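In Defense of the Boring Lunch

I've eaten the same lunch at work for 20 years, and people have opinions about it. Bread, cheese, an apple. My old boss in Brestau called it the prison tray. My sister sends me recipes (so many recipes!) with names like "desk bowl, five ways," and I read every one and make none of them.

Somewhere along the line lunch turned into a hobby. You're supposed to plan it, marinate it, pack it in little compartments and then show it to somebody. I counted myself lucky when the worst thing anyone asked about my food was whether I wanted the rest of it.
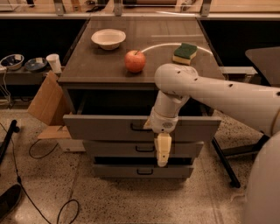

An apple, a bowl and a sponge.

Mireille Moulin, who I shared an office with in Clostville, used to spend her whole evening cooking for the next day. Lovely food – I tried some of it and I'd have paid for it. But she was tired all the time, and by June she was down to crackers out of the box. I felt bad for her, and a bit smug too, I'll admit.

What I like about the same lunch is that it leaves my head alone. I don't stand in front of the fridge at night making decisions. I don't wait in line for a sandwich that costs more than

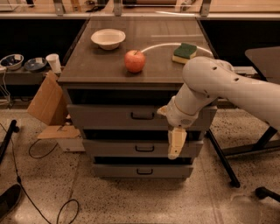 a whole bag of groceries used to, and I don't come back to my desk sleepy. If I want an adventure I'll have it at dinner, with other people and a tablecloth.

So keep your desk bowls, and enjoy them. I'll be over by the window with my cheese.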